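Shelf tidying by demonstration

Erum has been recording people at work on store shelving since September, as part of the Nindcombe project. The aim is to show a robot the task by hand first, then repeat parts of it by remote control and compare the two. This page covers the hand demonstrations.

Ailbhe Heffernan and Kieran Fitzgerald did most of the recording, taking turns on household and party goods. A session runs until the person has worked through one bay, top shelf to bottom. We ask them to work at their normal pace and keep their hands in view. So far we have 164 usable demonstrations out of a planned 200.
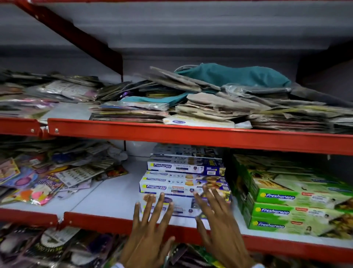

Both hands at a stack of white and blue Freshwrapp boxes on the lower shelf, with green boxes stacked to the right. Party packets are at left.

Boxes are the easier part. They have flat faces and square corners, and a two-handed push is simple to label. Soft packets slide over each other and change shape when they are picked up – Rónán Carroll has set aside 54 demonstrations for those alone.

Remote control comes next, using the same bays and the same labels. The operator will wear a headset and drive both arms, and we expect each bay to take a good deal longer than it does by hand. Questions about the labels can go to Rónán.

Related galleries
Grurero: first remote control trials
Ban: folding towels by demonstration
Nindcombe: setting up the shelving bays

Last updated: September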